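The Long Life of a Tabletop

Old wood is back in kitchens and workshops, and the people of Livgate never really gave it up
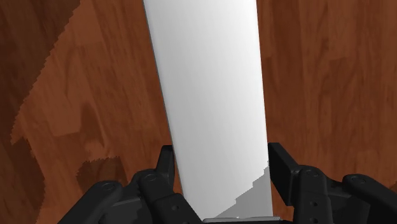

A pale slab against warm, reddish-brown wood grain.

October 9, 2018

The road from Flevcombe to Livgate runs along the river for most of its length, past the old Barbier sawmill and a row of brick sheds where boards were once stacked to dry. The mill closed long ago. Two of the sheds are still in use, and in the larger one Ernő Vass repairs tables.

He does chairs if he has to, and once took in a church door, but tables are what people bring him. Most come from farm kitchens. They are heavy, plain and hard to get through a modern doorway, so the legs usually arrive in the bed of one truck and the top in another.

"People come in and say it's ruined," Vass says. "Then I plane off one corner and they go quiet."

Under the gray wax and old varnish there is often cherry, which the Barbier mill cut in large amounts. Fresh cherry is a light, pinkish wood. It darkens with daylight, quickly in the first months and then slowly for years. A table that has stood by a window will show where the fruit bowl sat. Vass does not sand those marks out unless the owner insists. Left uncovered, the lighter patch tends to catch up with the rest.

The mill's order books are kept at the Livgate town library, in a cabinet by the stairs. They list 1,422 tabletops sold in the best year, most of them to Groden, a furniture dealer that shipped down the river. The books give the length of each board, the name of the buyer and sometimes a complaint. One customer wrote that his table had split before Easter. In the margin, in a different hand, is the word "stove."

Heat is still the usual cause. Wood takes in moisture from damp air and gives it up in dry air, and a wide board moves across the grain as it does so. The old makers allowed for this by fixing their tops with wooden buttons that could slide in a slot. Later repairs often replaced the buttons with screws driven straight through the frame. The top could no longer move, and it cracked.

Vass keeps a coffee can of these screws. He cuts new buttons from scrap maple and fits them with a little wax.

A full repair takes him most of a month, and much of that is waiting. Glue has to cure, and oil goes on in thin coats with days between them. He uses linseed oil on tops that will see hard use and shellac on those that won't. He has tried newer finishes and doesn't care for the way they wear - they look good until they chip, and then the whole surface has to come off.

For owners, his advice is short. Wipe up water. Keep the table away from the radiator. Oil it in April, when the windows can be opened, and rub off whatever hasn't soaked in after half an hour. Oily rags should be laid flat outdoors to dry, never balled up in a bin, where they can heat up and catch fire.

The oldest piece in the shed this fall is a cherry table 105 inches long, made for a boarding house in Flevcombe. Its underside is covered in pencil sums. Vass has cleaned around them and plans to leave them where they are. The owners want it back before the holidays, and he still has one leg to turn.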